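**Hulme Library Service to Extend Computer Refurbishment Program**

The Hulme Library Service will extend its computer refurbishment program to all 6 of its branches beginning in February, the service announced in a statement to members.

The program accepts used desktop computers from local offices and households, erases the stored data, and lends the machines to residents who do not have one at home. It has until now operated only from the Humley branch, where 200 computers were placed on loan in the past year.

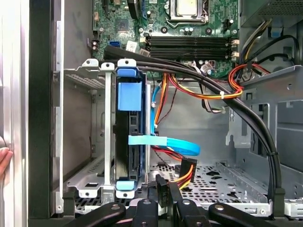 *An open desktop computer with its memory slots and hard drive visible.*

"Demand at Humley has been steady, and many requests came from residents in other parts of the district," said Märta Söderlund, head of member services. "Families should be able to collect a computer from the branch they already use."

The service expects to lend 400 computers in the first year of the wider program. Each loan will run for two years and may be renewed once - provided that the borrower's library card remains valid. There is no charge to borrowers.

Repair work will continue to be carried out at Humley under the direction of Ea Briem. Finished machines will be delivered to the other branches with the regular book transfers.

Desktop computers may be donated at any branch desk during opening hours. Monitors and printers cannot be accepted at present. Loan applications are available at all branches and should be returned in person with a current library card.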